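Cleaning crew getting a bathroom robot – how did it change the work for your people?

Asked in: Workplace and Staff
Posted November 4, 2025

I supervise housekeeping for a group of small guesthouses, 61 bathrooms across all the buildings, with a crew of six. Most of my crew have been with me for years and I would like to keep it that way. In January our owners want to bring in a restroom cleaning robot from a company called Roltow. It would do toilets and floors, and my people would go around with it and do the rest.

I went to the sales presentation and came home with a folder full of charts about minutes saved. Fine, but my questions are more about the people. Who ends up doing what? Does the job get easier on the back and knees, or does it turn into babysitting a machine all day? And the one my crew asks me every single morning – do the hours get cut? I have told them I don't know yet, and I don't like saying it.

The training package has a set of computer-made practice rooms in it, and the planning software uses the same rooms to work out what the machine can handle. They are closer to our bathrooms than I expected, small and a bit awkward, with the fixtures close together.
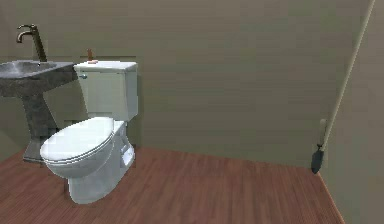
One of the practice rooms from the Roltow training package.

Looking at that one, I could tell you how any of my people would do it without thinking. Pick up the little thing on the tank lid, wipe the lid, put it back, do the handle, do the bowl, get in next to the sink where the tank nearly touches it, then the floor. The software gives the robot the bowl, the seat and the open floor and marks everything else "attendant." So is "attendant" still a cleaner, at a cleaner's pay? I'd love to hear from anybody who has been through this, good or bad.

Ashraful Rathnayake

3 answers

Answer from Ataahua Harawira (marked helpful by 549 members)

Hello Ashraful, and what a good thing that you're asking before January and not after. We went through this at Koltby, where I run the day crew, with a different make of machine, so take what fits and leave the rest.

The knees and backs, first of all. Yes, it got easier, and I won't pretend otherwise. Bending over bowls all day is the worst part of the job and my older ladies were very glad to hand it over. But what was left is all the fiddly work: faucets, flush handles, mirrors, corners, people's bits and pieces. It's lighter on the body and harder on the attention, and people came to me tired in a new way. We fixed some of that by swapping halfway through the shift, so that one person goes with the machine in the morning and somebody else takes it after lunch.

Your practice room shows the other thing I'd watch, and that's the gap between the sink and the toilet. Our machine was hopeless in gaps like that. The plan allowed the attendant almost no time for them, so everybody looked slow on paper when they were doing exactly what they should. Have one of your crew sit down with whoever sets the times, somebody who has really cleaned those rooms, and pay them for it. I wish we had done that in the first week instead of the third month!

As for hours, get it in writing. Ours promised no cuts for a year and kept to it, and two people moved over to linens because they wanted to. The word "attendant" worried us too. We asked for the old job title to stay and it did, along with the old pay. Nobody had thought about it much until we brought it up, so do bring it up.

Answer from a member at Groltico

We have the Roltow. It's OK. Wood floors need a different pad than tile, so ask which one they're sending. Ours logged 3,391 room visits and still calls for help at narrow doors. Hours were cut at our site, but we lost a contract at the same time, so I can't tell you which one did it.

Answer from a member

Used to work at Acuña, they had one and sent it back. Don't know why. Good luck with it

Comment from Ashraful Rathnayake

Thank you all, and Ataahua especially. I read your answer out loud at our morning meeting and there was a lot of nodding at the part about being tired in a new way. I have asked for a meeting with the owners about the title and the hours, and two of my crew are coming along with me. I'll also ask about the pads – our older buildings are all wood floors and that hadn't crossed my mind.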